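Caring for a Corner Shower: Curtain, Glass and Tray

Filed under: Bathroom / Cleaning and upkeep
By Ward Vermeulen

Most odor and mildew in a small bathroom starts in fabric that stays folded. A curtain left bunched against a wall holds water in its creases long after the tray has drained. Pull it to full width after the last shower of the day and leave it that way overnight.

Washing the curtain

Check the care label first. Most polyester curtains take a warm, gentle cycle with half the usual dose of detergent. Wash with 2 bath towels, which rub the soap film off the fabric. Skip fabric softener. Spin at 400 rpm if the machine allows it; a 1000 rpm spin sets creases that are hard to get out. Rehang the curtain damp and pull the hem straight by hand.

For mildew spots on the hem, soak in oxygen bleach and warm water before the wash. Chlorine bleach will yellow some coated fabrics.
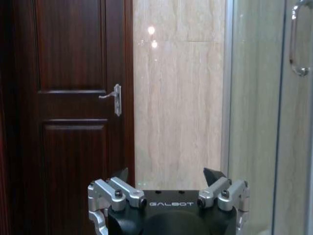
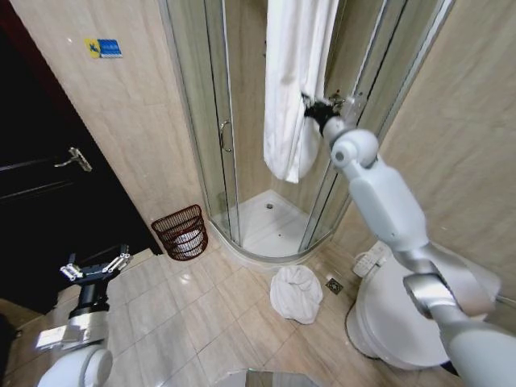 Travertine and marble are damaged by acid, and many tiles that look like either one are porcelain. Find out which you have before using vinegar or any descaler in the room. With beige marble-look tile on the walls and a curved glass enclosure in the corner, overspray from the glass lands on the tile, so spray the cloth and wipe from there. Dry the thin aluminum strips around the panels last, with the same cloth used on the glass. If the tile is natural stone, use a pH-neutral cleaner on everything, glass included, and accept that scale will take longer to remove.

Glass

Squeegee from the top down, overlapping each pass. On curved panels a short flexible blade follows the surface better than a wide rigid one. For existing scale on glass next to glazed tile, apply a citric acid cleaner, wait 5 minutes, and rinse well. Do not let it dry on metal trim.

Tray and drain

Lift the drain cover weekly and clear hair before it mats. Scrub the tray with dish soap and a nylon brush. Abrasive powder dulls acrylic, and the dull areas hold dirt.

Wooden doors

Steam is hard on a stained door. Wipe the recessed panels with a barely damp cloth, then a dry one — water sits on the lower moldings and works into the joints. Clean a lever handle with the same cloth and keep descaler off it.

Reader note

Senad Kolev in Trovham asks how often to wash the curtain. Monthly is enough with daily use and a working fan. Without a fan, wash it every second week.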